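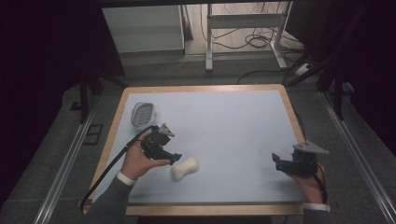
Handheld grippers over the work table at the Prorstead open day, with a foam piece and a lidded container.

Vangelis Xenos runs data recording at Berotex and took the second group of visitors through the cell. Each task is recorded by a person holding 2 grippers. "We keep an episode under 30 seconds," he said. "Longer ones get split afterward."

The current set stands at 1,000 episodes over 47 objects. Soft parts remain the weak point. "Foam deforms, and the finger width tells you very little about the grip," Xenos said. Force sensing is planned for April.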